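Review: The Kadlec Kitchen Simulator, Tried Out at the Natham Open Day

By Hedvika Ševčík
October 17, 2022

74 shares | 3 comments

I've been wanting to get my hands on Kadlec ever since Čestmír Halás showed me a clip of it on his phone last spring, so when Natham announced an open day with demo stations you could sit down at, I signed up within the hour. I stayed until they turned the lights off.

For anyone who hasn't run into it, Kadlec is a simulator for household robot work. You get a kitchen, an arm, a pile of everyday stuff and a set of jobs to try, and you either drive the arm yourself or load a trained policy and watch. Natham had it running on several desks along the windows, with a big screen at the front where Jarmila Hudec did the main presentation twice. Go to the second one if they repeat the format. The questions were better and she had time to answer them.

First, the driving. I used the handheld controller and it took me a good while to stop overshooting everything, but then it clicked and I was having a ridiculous amount of fun (ask the people waiting behind me). Wrist rotation feels smooth, and the arm slows down nicely as you ease off. The keyboard controls are much worse. I tried them for a few minutes and went straight back in line for the controller.

The kitchens are what won me over. You can shuffle the layout, the cabinet style, the counter and the walls from one menu, and every combination I tried looked like a place somebody might cook in. Jarmila told us the current release has 270 layouts and that they're aiming for 330 with the November update. I also liked that the job list is full of small, boring chores, the kind I'd gladly hand over at home. Clearing up after a meal, shutting a cabinet, moving one thing off another thing.

Soft objects were what I came to see, and I parked myself at that desk for most of the afternoon. Rigid things like mugs and cans have been handled well by plenty of simulators, but paper and cloth are where they tend to get strange. Cosimo Parisi was running the station and let me pick the jobs, so I kept asking for the napkin. 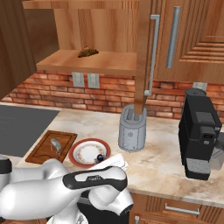

I must have watched it a dozen times, and I'd have happily watched a dozen more! Getting the fingertip close to a plate without knocking into the rim is fiddly work, and when I took over the controls I bumped it over and over. The policy was steadier than I was, though it had its misses too, and Cosimo didn't hurry past them. He pulled up the replay each time and let us step through it slowly, which taught me more than the clean runs did.

A few gripes. Loading a new kitchen is slow, long enough that people wandered off to get coffee. The menus use tiny gray text that I had to lean in to read. And the contact sound is the same dull click for everything, so paper and a ceramic mug sound alike. Dagmar Malý, who had the seat next to mine, turned the sound off completely and I soon did the same.

Would I use it? Yes, and I've already asked for a trial seat. If you teach, or you're just curious about how these arms learn to handle a kitchen, it's well worth a day of your time. Bring a sweater, the demo room is freezing.

3 comments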